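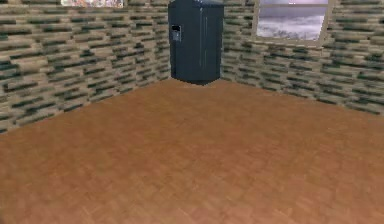 Does the Vastitz floor mop get by without a bucket? For a quick weekday clean, sure. For anything sticky you'll still want one.

Posted February 27, 2024

Ok quick review, I've got 12 minutes before I need to leave. Bought the Vastitz spray mop to replace my old Gomport one, which leaked from the trigger and finally gave up. Have been using the new one since last May so this isn't a first-week rave.

Good stuff first. Light. Head swivels all the way flat, so under the couch is easy. Pad sticks on with velcro and comes off without you touching the dirty side much. Tank clicks in properly. The Gomport tank never did, I used to hold it in with my foot.

Spray is a fine mist, which matters a lot on wood. Old one dribbled. You want the boards damp, not wet, and you want them dry again in a couple minutes. One squeeze, mop that bit, move on. Don't soak the whole room then go back over it, you'll get streaks and blame the mop.

Cleaner: they sell there own, smells like fake lemon. Leaves a film if you use the full capful. I switched to Kabbaj wood soap, half a cap, much better. Rinse the tank out after or the nozzle gums up. Mine did once. Pin fixed it. 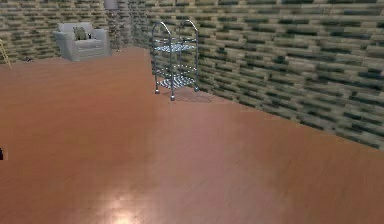
Glossy wood floor, light catching the boards.

Bad stuff. Handle is in three pieces and the middle joint works loose. Wrapped some tape round it, fine now. The pads say they're good for 82 washes, no way, mine were fraying long before that and one shrank in the dryer (ok my fault, label says air dry). Replacements are pricey. The Vevance ones fit if you trim the corners a bit and cost less.

Also no good on corners. Round-ish head, so you get a little triangle of dust left in every one. I do those by hand with an old pad.

Tile: ok. Grout: forget it. Dog hair: sweep first, seriuosly, it just pushes it into a wet rope.

Would I buy it again, yeah, on sale. Full price I'd look around a bit first. 4 stars, lost one for the handle.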